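Filed under: Opinion / Work and Tools

What the tool crib loses when the arms take over
Vira Derkach
4/22/20

Gillex switched its kitting cell at the Gilthorpe plant to paired arms in March. Kitting, for anyone who has not done it, means laying out the tools and parts an assembler needs for one job in one tray. The plant fills 4000 trays a quarter. Before the change, 26 people shared the task on rotation, mostly in the last hour of a shift.

The case for automating it is sound. The work is dull, it is hard on the wrists, and a missing driver stops a bench for as long as it takes to walk back to the crib. I supported the purchase and I would sign for it again. My objection is to the way the hours were accounted for.

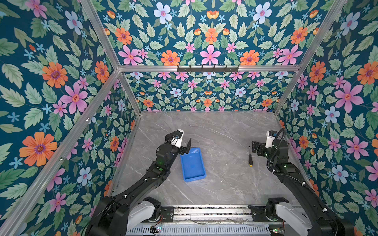
Kitting cell, Gilthorpe: two arms on a shared rail, with a tray and a screwdriver on the work surface.

Management counted only handling time. That figure left out inspection. A person who picks up a screwdriver feels a loose handle or a chewed tip and puts it aside without writing anything down. The Nimero software that runs the cell records that a tool was moved. It has no field for the condition of the tool, and no field was requested.

Bench staff now find the worn tools themselves, partway through a job. In the first month they logged 10 such stops. The old process had no log at all, so a fair comparison can't be made, and I distrust anyone on either side who offers one.

Rotation has also gone. New starters used to learn the tool numbers in the crib, beside someone who already knew them. Now they learn from a chart. Two operators watch the cell and clear faults, and their pay grade has not moved, although the job description has doubled in length.

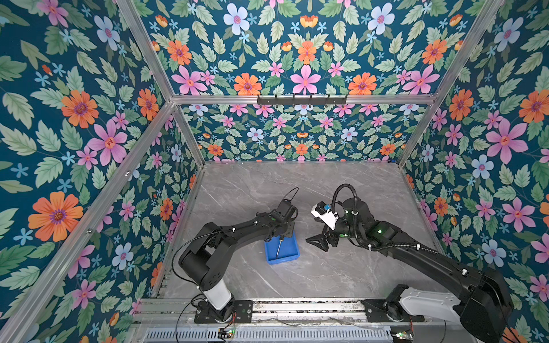
What I would change

Put inspection back on the roster as paid time, with a named person and a form. Send every new starter to the crib for two weeks before they go to a bench. Regrade the operators. The Tymoshchuk site is due to get the same cell, and its agreement should have these items in it before the rail is bolted down.

Related
Who signs off a fault report?
Shift rotation after the Gilthorpe changes
Letters: tool charts and new starters

Contact the editor | Copyright 2020 | Back to top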